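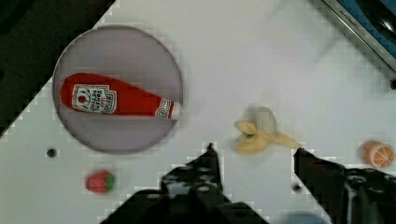
Home robot code lands with 11 clauses and no referee

A voluntary code of practice for testing robots that handle food and kitchenware was released in Nultville on Thursday, and the companies it is meant to govern have been quick to welcome it. That alone is a reason to read it slowly.

The Molberg Code, named for the consultancy that drafted it, runs to 11 clauses. It asks developers to publish how they test tabletop robots before making claims about what the machines can do in a kitchen: which objects were used, where they were placed, how many attempts were made and what was counted as a failure. Anyone can sign. A company that signs may print a line saying so on its brochures and its website.

What happens to a signatory that ignores the code is harder to find. Clause 9 says Molberg "may seek clarification". There is no audit, no penalty and no process for having a name taken off the list.

"We wanted something people would actually adopt," said Tharushi Debnath, who led the drafting. "If you start with inspections, you end up with a very tidy document and no signatures."

Perhaps. But the draft that went out for comment last year did have inspections in it, and they disappeared somewhere between the 293 submissions and the final version. Debnath said the change reflected "the balance of feedback". The submissions have not been published.

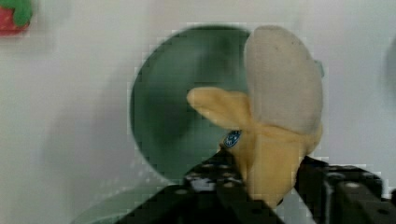 A toy banana in the gripper. The code allows toy food, provided the developer says so.

The most argued-over section deals with stand-ins. Developers like toy food for obvious reasons. It doesn't bruise or leak, and it is the same shape in the afternoon as it was in the morning. Clause 4 permits it without limit, on the condition that results are labelled as coming from "surrogate items".

Neelam Pandey, a product safety lawyer who made one of the submissions, thinks the label is too weak. She had asked for a rule that no claim about real food could rest on toy results alone.

"A shopper reads 'clears the table' and pictures last night's dinner," she said. "Two lines of small print about surrogates won't change what she pictures."

Parnard, the first company to sign, disagrees. Its head of testing, Fulvio Galli, said the firm would report toy and real items separately and had done so internally for years. Asked whether the internal figures would be released, he said that was under discussion.

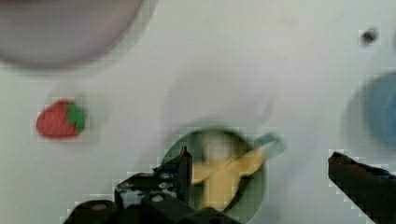

A green cup between the gripper's fingers, with a toy strawberry on the table nearby.

Then there is the matter of counting. The code recommends 2000 attempts before a success rate is advertised, which sounds strict until you get to the definition of an attempt. A run stopped by the operator "for reasons of safety or convenience" doesn't have to be included. Safety is fair enough. Convenience is a word that could swallow every bad morning a lab has ever had.

Hashini Herath, who runs bench trials at the testing house Uddin, said her staff log every start, including the ones that are abandoned. She would have liked the code to require the same.

"The stopped runs are where you learn what the thing can't do," she said. "If I were buying one, that's the page I'd ask for."

Herath was kinder about Clause 6, on describing when an item counts as placed. Developers must now write down before the trial whether something resting on a rim, or poking out of a cup, is a success. She called it overdue, and it is hard to argue with her.

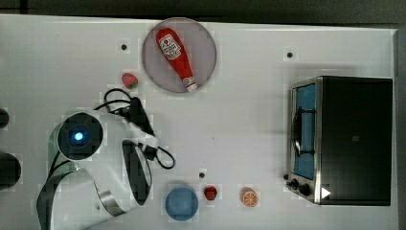

Clause 7, on layout, is the best part of the code and still leaves a gap. It requires a plan of the table for each set of trials, with the position of the arm and of anything large enough to get in its way. A toaster oven on the opposite side from the arm, with open tabletop between them, is a generous arrangement, and a reader ought to be able to see that from the plan. The code does not ask anyone to try a less generous one. A developer could run every trial on the same uncluttered layout, publish the drawing and comply in full.

Tõnu Jankauskaitė, who advises local councils on purchasing, said he would treat a signature as the start of a conversation and would still want to watch a trial himself. He noted that Nultville's own aged care kitchens have been approached by suppliers, though none has yet been bought from.

Molberg says it will review the code in November. Debnath would not say whether inspections would be back on the table, and the review will be funded – as the drafting was – by fees from companies that sign.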